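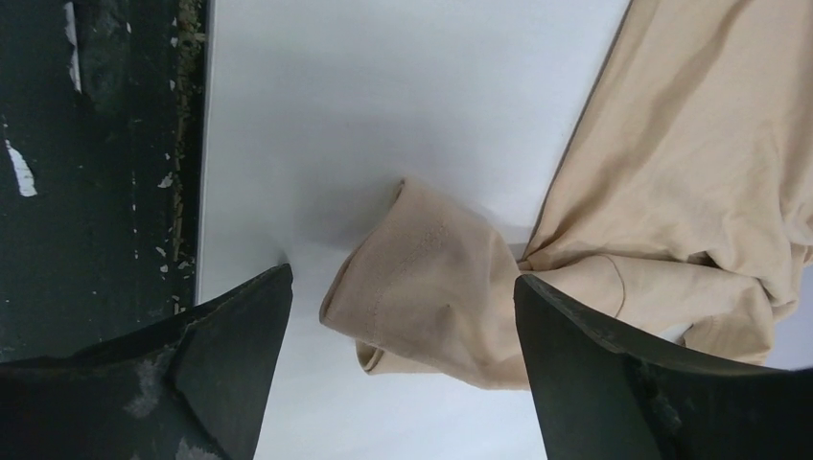 Home Advice Kitchen Laundry Repairs Contact

Filed under: Laundry and Clothing Care

18/01/2020 by Brunello Sanna

Washing, drying and putting away knitwear

The Stuvuro Household Advice Service receives more enquiries on knitwear than on any other class of clothing. Last winter there were 136, and the greater part concerned garments that had lost their shape between the wash and the wardrobe. The guidance that follows applies to jumpers, cardigans and other soft knitted items. Where the care label gives a different instruction, the label should be followed.

Before washing

Empty the pockets, fasten any buttons and turn the garment inside out. Loose threads should be drawn through to the inner side with a blunt needle and must not be cut. Small holes are to be mended before washing, as a hole the width of a pencil can double in size during a single cycle.

Residents who are unsure whether a garment will shrink are advised to measure it across the chest and from shoulder to hem, and to write the figures down. The note will be needed again at the drying stage.

Washing by hand

Fill a clean basin with cool water and add a small amount of liquid detergent intended for wool or delicates. Lower the garment in and press it gently under the surface. Leave it for 4 minutes, press again, and drain. Rinse in water of the same temperature until no suds remain. Fabric softener is not recommended for wool.

Do not lift a wet jumper by the shoulders. Gather it in both hands from beneath and transfer it to a colander or a second basin.

Washing by machine

A machine may be used where the label permits. Select the wool or delicates programme, place each item in its own mesh bag and keep the drum no more than half full. Remove the garment promptly when the programme ends. Households in the Brerkunow district, where the water is hard, may find that wool feels stiff after several washes; an additional rinse is normally sufficient.

Removing water

Lay the garment on a dry bath towel, roll the two together and press along the roll with the flat of the hand. Repeat with a second towel if the first is soaked through. Wringing is to be avoided in every case.

Drying flat

Choose a smooth, clean surface away from radiators and direct sunlight. Varnished or painted furniture should be covered with a waterproof sheet and a towel. Place the garment face down, bring the side seams parallel and ease the body to the measurements noted earlier. Sleeves are arranged last. Ribbed cuffs and hems should be pushed together slightly with the fingertips.

Turn the garment once the upper side feels dry. Heavy items may need 2 days, and longer in an unheated room. A window left slightly open is of more use than additional heating.

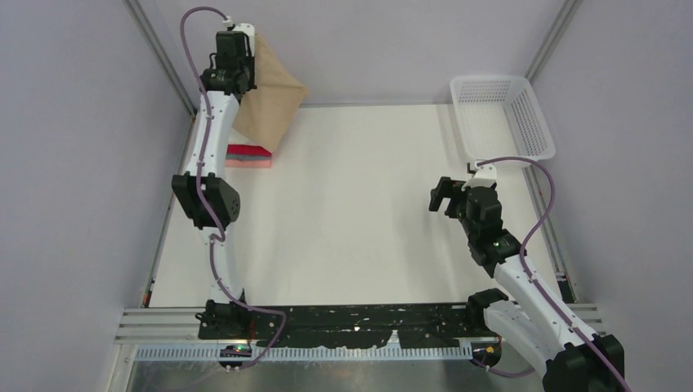

A smooth, off-white table top.

Creases

A soft crease across the body can usually be released with steam. Hold the iron just above the cloth, without contact, and allow the fabric to cool before moving it. For a sharper fold line, place a damp cotton cloth over the area and lower the iron on to it lightly, lifting and setting down again instead of sliding.

Folding and storage

Knitwear should be folded and not hung. Lay the item face down, bring each sleeve across the back, fold the sides towards the centre and then fold the hem up to the shoulders. Stacks should be limited to 4 garments, with the heaviest at the bottom.

Everything put away for the summer must be clean and fully dry. Cotton bags or lidded boxes are both suitable. Inspect stored items once in August, shake them out of doors and wipe the shelves before returning them. Cedar blocks lose their scent in time and may be refreshed with fine sandpaper.

Pilling

Small balls of fibre commonly form under the arms and along the sides. Work on a flat surface, hold the fabric taut with one hand and pass a fabric comb over it in one direction only. New garments tend to pill most in their first weeks of wear.

Printed copies of this page may be collected from the Kapoor Street enquiry desk during opening hours. Advice on leather and suede is issued separately.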